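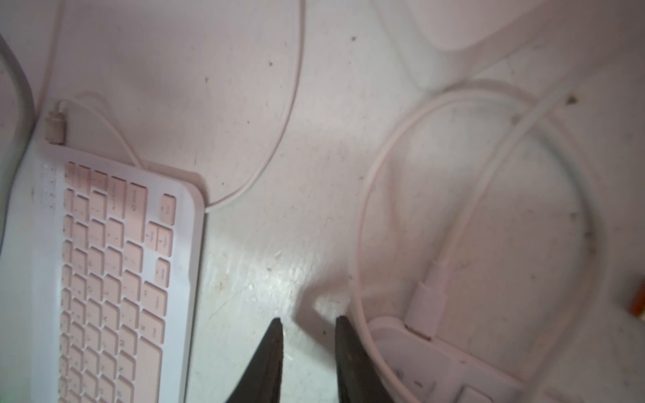 View from the wrist camera during desk trials at the Jesarbridge laboratory, with a keyboard, a cable and the tips of the gripper on the work surface.

Wrist camera alone is enough for cable handling, Jesarbridge group reports

A robotics group at Jesarbridge has published results from a study of how robot arms pick up and move thin cables on a cluttered desk. The work, carried out under the project name Gellovness, compares control from a single camera at the wrist with control from the same camera plus a second one fixed overhead. On most of the tasks tested, the overhead view made little difference to the outcome.

Cables are a long-standing difficulty for robot arms. A rigid object can be described by its position and the direction it faces, and a grasp can be planned from those values. A cable changes shape when it is touched, may cross over itself, and is often the same colour as the surface it lies on. White cable on a white desk is one of the harder cases, as the edge of the cable may be visible only through its shadow.

The group trained its control software on demonstrations. An operator guided the arm by hand through each task while the wrist camera recorded the view past the fingers. The software then learned to predict the next short run of arm movements from the most recent images. It was given no model of the cable and no measurement of its length or stiffness.

The study covered 13 tasks. These included lifting a cable by its plug, drawing a loop clear of a keyboard, separating two crossed strands, and laying a cable along a marked line. Each task was attempted 18 times under each camera arrangement, with the objects moved to new positions between attempts. An attempt was counted as successful only if the arm finished without stopping and no other object on the desk had been pushed outside its permitted area.

Differences between the two arrangements were small on all but 2 of the tasks. Both exceptions involved long cables, where part of the loop lay outside the wrist camera's view at the moment the arm had to choose which strand to take. With the overhead camera connected, the arm chose the correct strand more often. With the wrist camera alone, it tended to take the nearest strand and pull, which in several attempts tightened the crossing.

The authors attribute the result on the remaining tasks to the way the demonstrations were recorded. Operators were asked to pause above the cable before descending and to approach each crossing from more than one side. The trained software reproduced this behaviour. It would move the arm sideways by a small amount before closing the fingers, and so obtained a second view of the cable without being told to look for one.

Lighting had a larger effect than the number of cameras. Glossy desk surfaces produced bright patches in the wrist images, and attempts in which a patch lay across the cable failed more often than those in which it did not. Adding demonstrations recorded with the lamp in 5 different positions reduced these failures but did not remove them. A matt desk covering removed most of them, although the authors note that this is of limited use where the desk belongs to someone else.

The gripper used throughout had two dark, tapered fingers. Narrow tips can reach beneath a cable that lies flat, but they also hold it over a very short length, and the cable is free to turn between them. Slipping during the lift was the most common failure after incorrect strand choice. The group tested a softer tip covering on a subset of tasks and found fewer slips, at the cost of poorer placement when the cable was released.

Part of the work was repeated at a second site, Skevasgate, using an arm of the same type and a different desk. The software was transferred without further training. Success rates fell on every task repeated there, with the largest drop on those where the fingers had to slide under a cable. The authors suggest that a small difference in camera mounting angle accounts for much of the loss. After the mount was adjusted, the rates recovered in part.

Nic Giolla, the firm that supplied the camera mounts, had no role in the design of the trials, according to the report.

The study has several stated limits. All cables were unpowered, and no task required a plug to be inserted or withdrawn. Attempts were stopped by an operator if the force at the wrist passed a set level, and these were recorded as failures whatever the position of the cable. The results were also obtained at low arm speed, and the group did not test whether the sideways movement before grasping is retained when the arm runs faster.

Further trials at Jesarbridge are due to begin in January and will cover plug insertion. The recorded demonstrations are to be released with the control software once the Skevasgate measurements have been repeated with the corrected mount.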